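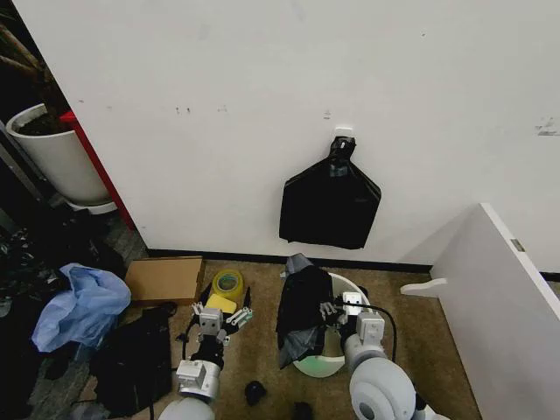

Why hang spare bags on the wall instead of keeping the roll in a cupboard? A bag on a hook is at hand height and in plain sight, so the person changing the liner doesn't leave the bin to go get one.

### 3.2 Liner change at the small bin

Second of the two bin sites at Plondatton, the carpeted one. Layout was not ours. Staff had already put an adhesive hook on the white wall and knotted a black bag onto it by the neck, bin on the carpet underneath. We left it alone and only logged what people did. Notes by Landeg and Semple, coding by Leblanc, disagreements settled by Juntunen.

Total liner changes logged across both sites, 832. Of these, 270 at the small bin. All in March. Changes where the person was interrupted (phone, door, visitor) are kept in, see 3.4.

We split a change into lifting the old liner out, tying or twisting it, setting it down, fitting the new one and folding the rim. Most people don't do them in that order. Setting down is where it gets messy. Full liner goes on the carpet beside the bin, the new one goes in, and the full one is then forgoten until somebody trips on it. 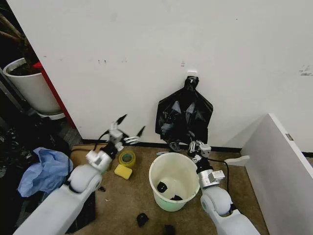

Fitting took longer than lifting out, at both sites. Main cause is the mouth of the bag. Thin black plastic sticks to itself and people rub at the wrong end, the sealed one, before turning it over. Several licked a finger. One blew into it, which worked fine. Prydderch suggested a strip of tape on the open end and we tried this for a few changes at the main site only, too few to report.

Scraps are the second cause. Bits that miss the liner end up on the bottom of the bin itself, and people either stop to pick them out or line over them. We did not score one as right and the other as wrong. Lining over is faster, obviously. The Lakis checklist asks for an empty bin before relining, the Morgan one says nothing on the point.

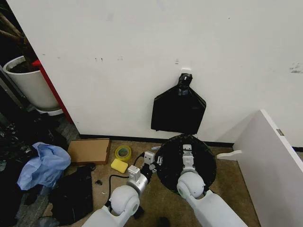

Floor clutter matters more than we expected and we should of coded it from the start. Packing tape, sponge, flat boxes, other bags. Where the carpet near the bin was clear, people knelt or squatted and used both hands on the rim. Where it was crowded they bent from the waist and worked one-handed, and the rim fold was then skipped. A skipped fold means the liner slides down at the first heavy item. Coded from the written notes afterwards by Leblanc, so treat as weak.

Round bins are easier than square ones in this respect, no corners to catch. But a bag too big for a round bin leaves a lot of slack, and the slack gets bunched on one side, or knotted, or just left hanging. Knotting the slack held best in our notes. It also made the next lift-out slower, the knot gets pulled tight by the load.

**Figure 4.** Small bin site, Plondatton. Black bag on adhesive hook, carpet below.
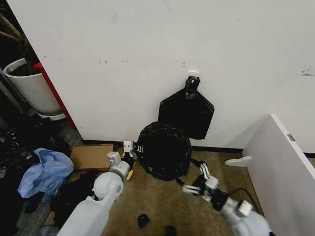

Twisting versus tying: people twisted when the bag was light and tied when it was full, with little in between. A twisted neck opens again once it is put down. Tied ones stayed shut, but needed enough loose plastic above the fill line, and overfilled bags don't have it. In those cases people pressed the contents down first. Landeg notes this as the one step where everyone looked away or held their breath.

Hook height was not varied. Clundico bags were used at both sites so we can't speak to thickness either. Both left for the follow up, protocol draft dated 11 April 2022.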